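Clivau Pull-Out Pantry Bins, Set of 7
Reviewed 3/24/20
Verified purchase

I have wanted to write this one up since November, which is when my set came, but I made myself wait until I'd used the bins through a whole winter of soup and pasta. So glad I did, because I like them even more now than the day I opened the carton!

Quick background. My pantry is a closet. It's deep and narrow, the light is bad, and the shelves were put in by somebody much taller than me. Before the bins, anything that went to the back stayed at the back. I found a can of pumpkin in there that had moved house with us. I'd looked at having real drawers built (the quote was $1,654, no thank you) and then I spotted the Clivau set for $65 and figured it was worth a try.

You get seven bins: three tall, two wide and shallow, and two skinny ones that I first thought were useless and now fight over with myself. They're a clear, slightly smoky plastic with a molded handle on the front. The handle is the best part. It's big enough for your whole hand, with a rolled lip so it doesn't dig in when the bin is heavy. I've had mine loaded with cans and carried it to the counter one-handed while holding the phone.

My other favorite thing is the floor of the bin. It has low ridges running front to back, so boxes slide in easily but don't skate around when you pull. And the feet have little rubber pads that grip the shelf just enough. On the top shelf, where I'm reaching over my head, that makes a real difference.

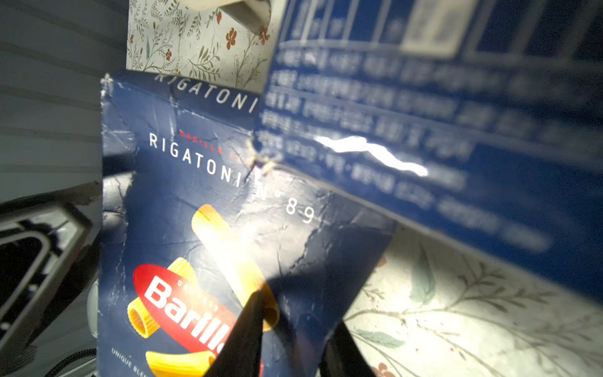

The tall bins are the ones I bought the set for, and they're sized perfectly for dry pasta. Boxes stand up on end, side by side, and you can still read the fronts through the plastic. I also love that the walls are smooth inside with no seams to catch on, because my old wire baskets were murder on cardboard. If your Barilla boxes have picked up white creases across the blue and a corner frayed down to the bare cardboard, you know what I mean about rough storage. Rigatoni is the one we go through fastest, so it gets the front spot, and the small shapes go behind it. Four boxes across with a bit of room left over, and the bin still pulls out straight.

The wide bins hold baking things. Flour, both sugars, cocoa, the chips I pretend are for cookies. They're shallow enough that you can see everything from above, and a bag of flour can lie flat without flopping over the side. I wiped a molasses spill out of one with a warm rag and it came clean in two passes. (They are NOT dishwasher safe, it says so on the bottom, please don't learn that by experiment.)

And the skinny ones! Packets. Taco seasoning, yeast, gravy mix, all filed upright like index cards. I used to keep those in a shoebox.

A few complaints, to be fair. The label holders that come with the set are flimsy, and two of mine popped off in the first week. I switched to the Wondden clip-on kind and those have stayed put. The smoky tint shows fingerprints if your pantry has better light than mine. And measure your shelf depth before you order! The tall bins stuck out past the edge of my bottom shelf by a hair, so the door didn't close until I moved them up one level.

I did have a set of Tomoana baskets before this, and they were prettier, a nice natural weave, but they shed little bits into everything and you couldn't see what was inside. My sister has the Kirstead bins, which are sturdier and come with lids. She loves hers. I tried them at her place and found the lids slowed me down, and they cost more for fewer pieces. If you have mice or a puppy, get the lids. For everybody else I'd go with these.

Five stars from me. I've already ordered a second set for under the bathroom sink, where the skinny ones should be just right for toothpaste and razors.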